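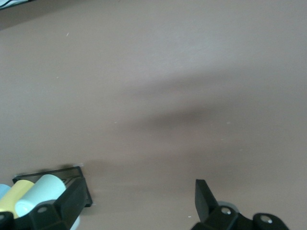 Attachment 1: table surface, black tray with three rolls at lower left

Ticket 998
Subject: Label jobs held in queue after server move, Cartwright site
Product: Worero Print Server
Opened by: Marijke Hoekstra
Assigned to: Callum Halliday
Priority: Normal, raised to High
Status: Closed

Marijke Hoekstra, 8:42 AM
Since the print server was moved to the new host in January, label jobs from the packing stations stop in the queue. The job shows as Sent in Worero and as Printing in the Windows queue. No labels come out. If the queue is paused and resumed, the held jobs all print at once. Office printers on the same server are fine.

Stations affected: all of packing. Receiving has the same model of printer and has not reported anything.

Already tried: restarting the printers, restarting the spooler, new network cable on one station. The restart of the spooler clears it for a while.

Callum Halliday, 9:15 AM
Thanks. Please send the following:
Worero server version (Help, then System Details)
Printer driver version on the new host
Port type for one packing printer and one receiving printer
The spooler event log covering one hold

Do not delete the held jobs before exporting the log.

Marijke Hoekstra, 10:03 AM
Log attached. Driver version is identical on the old and new hosts. Port type is Standard TCP/IP for both. I compared port settings side by side and found one difference. Packing has SNMP status enabled. Receiving has it disabled.

The last hold had 399 jobs in it when I resumed the queue. Most were duplicates because the operators press Print again when no label appears. We had to void them by hand.

Callum Halliday, 10:31 AM
The log shows the port going to an offline state and staying there. The printers answer ping during the same period. This fits an SNMP status problem: the server asks the printer for its status, gets no reply, marks the port offline and holds the jobs. The raw print port is not involved.

Please turn off SNMP Status Enabled on one packing port only, and leave the rest as they are for comparison. Printer Properties, Ports, Configure Port, clear the box, OK. Then restart the spooler once.

Also ask the operators not to resend. A held job will print when the port comes back.

Marijke Hoekstra, 11:20 AM
Done on port 3. Operators told.

Marijke Hoekstra, 2:48 PM
Port 3 has had no holds. The other packing ports held twice. Raising priority, as the afternoon truck was loaded late.

Callum Halliday, 3:05 PM
Clear the box on the remaining packing ports. This restores printing but does not explain why the replies are missing. Adding Hamish Costigan for the network side.

Hamish Costigan, 3:40 PM
Took a capture on the new host. SNMP requests leave the server addressed to the packing printers. No replies arrive. From the old host the same request gets an answer.

Packing is on its own VLAN. The firewall rule between the server network and packing allows UDP 161 from the old host address only. The raw print port is open to the whole server network, which is why jobs go through once the queue is resumed. The rule was not updated when the server moved. Receiving sits behind a different rule that still blocks 161, so it never had status checks on.

Who approves firewall changes for Cartwright?

Marijke Hoekstra, 3:52 PM
Gumaro Carrillo. I have forwarded your note.

Gumaro Carrillo, 4:26 PM
Approved for UDP 161 from the new host to the packing VLAN. Remove the old host entry in the same change. Leave receiving as it is.

Hamish Costigan, 4:44 PM
Rule changed. Status requests to all packing printers now get replies. Old entry removed.

Callum Halliday, 4:50 PM
Please leave SNMP status off on packing overnight, then turn it on for port 3 only and run a normal shift.

Marijke Hoekstra, 12:10 PM
Port 3 has run with status on since the start of shift. 14 batches, no holds. One out-of-media warning came up in Worero correctly, which we had not seen since the move. I would like to turn it on for the rest.

Callum Halliday, 12:18 PM
Go ahead. One spooler restart after the last port, between batches.

Marijke Hoekstra, 4:35 PM
All packing ports on. No holds. OK to close.

Resolution
Cause: firewall rule for UDP 161 tied to the address of the retired print host. Port status checks timed out and the spooler held the jobs.
Fix: rule updated to the new host address. SNMP status enabled again on packing ports.
Workaround used: SNMP status disabled on the port.

Open item: the host move checklist has no line for firewall rules bound to a single address. Passed to Kiri Fairweather, who will add it before the Tusach server is moved.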